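The Pullden Crossing, paperback
Hurnunlow Books
784 pages, 15 maps, 2 fold-outs

Every war book on our shelves claims to be the true story, and we've stopped believing the covers. The Pullden Crossing says it on the front and again on the back. Read it anyway, but keep a pencil handy.

The author served as a supply clerk with the Mornwood battalion and was 3 miles from the river on the night it was crossed. He tells the crossing as if he'd been in the first boat. Whole conversations are quoted, word for word, decades later. Make of that what you like.
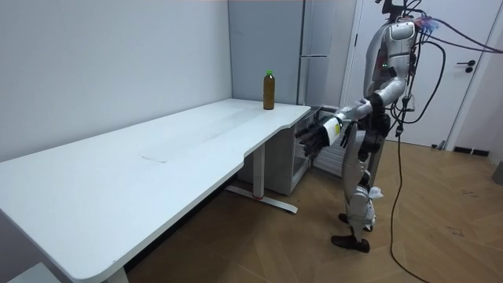

The maps are the best reason to buy it. They come from the battalion's own papers, and they don't always agree with the text – the map for November puts the guns on the wrong bank for half of chapter nine. The bigger fold-out covers the Pirihi valley and needs room. A long white desk like the one in the photo would do, or a clean stretch of floor. The paper is thin and the creases are sharp, so open it slowly.

What about the famous order to hold? The author blames one officer, as most of these books do. He gives no source for it, and the footnote sends you to his own earlier pamphlet.

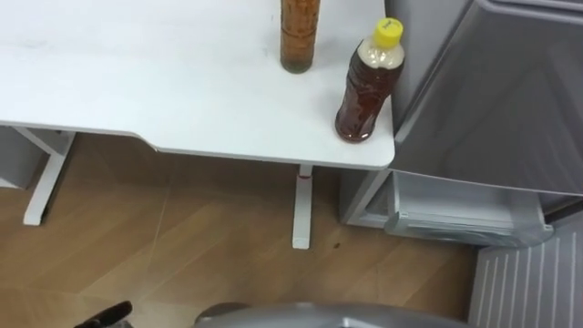 The chapters on fuel, boots and bread are another matter. He knew that work and it shows. We'd trust those pages over anything said about the fighting.

Condition: new. Glued spine, which we doubt will last.
Index: names only, no places.
Returns: yes, if the maps are still folded.

Page updated 2019-07-27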